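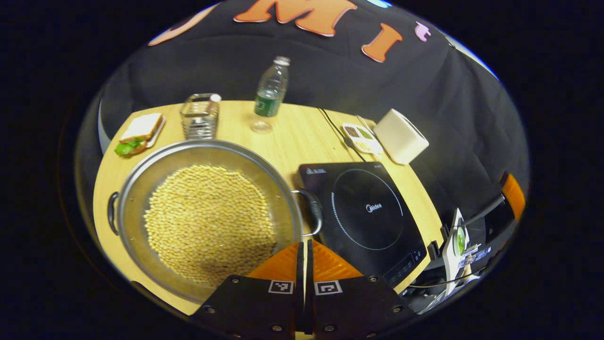

Midea Trivum 2 portable induction cooktop: long-term review

The Trivum 2 replaced a coil hot plate in my kitchen in January. I bought it for one job, which is holding a large pot of beans or stock at a bare simmer for hours. Most portable induction units are poor at that. They reach low power by switching a high output on and off, so the pot boils hard for a few seconds and then sits idle.

Power delivery

There are ten power levels and a separate temperature mode. I ran the unit through a plug-in power meter at every level. Down to level 4 the draw is continuous. At level 3 the meter settles at 800 watts and stays there. Levels 1 and 2 are pulsed, with a short cycle that a heavy base smooths out well enough. A thin pan shows the pulsing as rings of bubbles that come and go.

The temperature mode is less useful. The sensor sits under the glass and reads the pan base through it, so the display runs ahead of the contents when heating and lags when cooling. For simmering I ignore it and set power by hand.

Soybeans are a good test because they foam. Soaked overnight and brought up on level 7, then dropped to level 2, a full batch stays under the rim with the lid ajar. On the old coil I had to stand over it.

Noise

The fan starts as soon as power is applied and has two speeds. The slow one is easy to talk over. The fast one comes in above level 6 and has a whine that Birsen Coşkun, who shares the kitchen, could hear from the hall. Pan buzz depends on the cookware. My Gena stockpot is silent and an older Yakubu saucepan with a layered base sings at anything over level 5.

Controls and timer

Touch keys, flat, no knob. They work with damp fingers but not with wet ones, and a splash across the panel shuts the unit off. The timer remembers its last setting, but the power level resets to 5 after every shutdown - a poor default for milk.

Cleaning and wear

The glass wipes clean. The seam between glass and housing collects starch and needs a toothpick. The feet have left no marks. The power cord is short and stiff, and it leaves the housing at the back left, the wrong side for my outlet.

The hour counter in the service menu read 1,073 on 3rd March, all of it from my use. No faults so far. I would buy it again for slow cooking, and look elsewhere if the main use is searing.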